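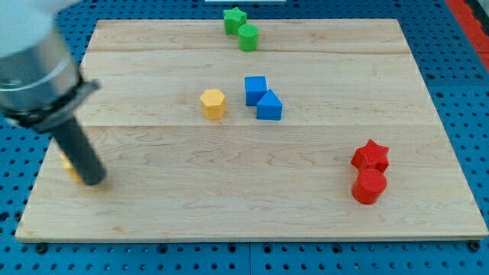
4. Teaching the pick height

Now the fun part: your Grikari cell gets to touch something! Set speed to 2 percent and jog down over bare wood until the fingertip sits just above the board, then press Store Z. Spread the shapes out first, with plenty of open wood like the stretch between the yellow hexagon and the red star.

5. Lift 100 mm and run Test Pick.

Note: Error 836 means Z was not stored. Repeat step 4.

Caution: Keep hands off the board while the arm is live.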